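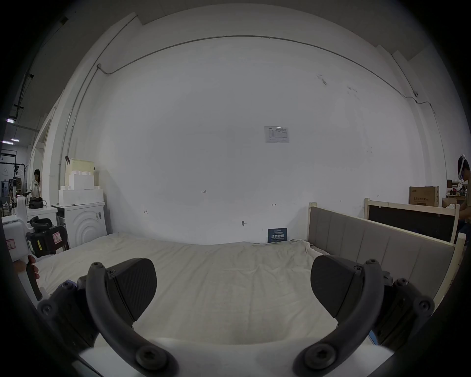

Guest Turnover and Property Care Associate
Gallegos Vacation Rentals, Gatthorpe Beach office

Gallegos manages furnished condos, cottages and a few larger homes along the Gatthorpe shore. Our guests book by the night or by the week, and most arrive by car with families and a lot of luggage. We are hiring for two year-round positions on the turnover team. Both are employee positions, paid by the hour, with the first opening available right away and the second starting in February, ahead of the spring season.

What the job is

On a normal day you will get two or three units on your list. Check-out is 10 a.m. and check-in is 4 p.m., so the work in between has to be done in order and on time. For each unit you will:

Strip and remake all beds, including sleeper sofas that were used
Clean kitchen, bathrooms, floors and inside glass
Sweep the lanai or porch and wipe down the outdoor furniture
Restock paper goods, coffee, dish soap and beach towels
Check the smoke alarms, door locks, air conditioning and TV remotes
Report damage, leaks, stains and anything left behind
Run the dishwasher and put everything back where the unit inventory says it goes

Linens are washed at our laundry room on Grostano Road and come to you bagged by unit. You do not wash sheets on site. Larger homes are cleaned in pairs. Condos are usually done by one person.

You will also do a mid-stay visit now and then for guests staying longer than a week. That means fresh towels, trash, and a quick look at the filters.

Hours and pay

Shifts run 9:30 a.m. to 4:30 p.m., five days a week in season and four days a week in the slower months. Weekend work is required. Days off rotate and are posted two weeks ahead. You will be paid for drive time between units, and mileage is reimbursed if you use your own car. The starting rate depends on experience and will be given to you in the first phone call.

After 90 days, employees get paid sick time and holiday pay, and may use open units at the staff rate in the off season. There is an end-of-season bonus of $2000 for anyone who works the full season, February through Labor Day. It is paid in one check in September.

What we need from you

A valid driver's license and a reliable way to get to Gatthorpe
Able to lift 40 pounds and climb stairs — several of our buildings have no elevator
Able to read a checklist in English and send short written reports by phone
Comfortable being in occupied homes and dealing politely with guests and owners
Consent to a background check, which we pay for

Hotel, rental or commercial cleaning experience is helpful but not required. New hires train for seven paid shifts with a lead before taking units alone. If you have done light maintenance work, tell us. Changing a faucet cartridge or rehanging a closet door pays a higher rate for the hours you spend on it.

Who you will work with

Laiba Rana is the turnover lead and makes the daily schedule. Ezequiel Cervantes handles maintenance and is the person to call about locks, plumbing and appliances. You will report to Yesenia Bautista, operations manager. Owners sometimes contact cleaners directly with requests. Please send these to Yesenia and do not agree to extra work on your own.

Schedules, unit notes and door codes are all kept in Cultport, our scheduling app. It works on any recent phone, and we will set it up for you on your first day. If you do not have a phone that runs it, we will lend you one.

How to apply

Stop by the office at 304 Shore Road between 9 a.m. and noon and fill out a form, or leave a resume in the drop box by the side door. A resume is fine but the form alone is enough. Please list two people we can call who have worked with you, and tell us which days you are not available.

We call everyone back, usually within a week. The interview takes half an hour and is followed by a paid trial shift at one of our condos. Wear closed shoes for the trial. We supply gloves, cleaning products and a vacuum.

Applications for the first position are being reviewed now. The February position will stay open until it is filled. Applicants who want only part-time or weekend hours should write "on call" at the top of the form, and we will keep it for the summer list.

Posted 6 September 2023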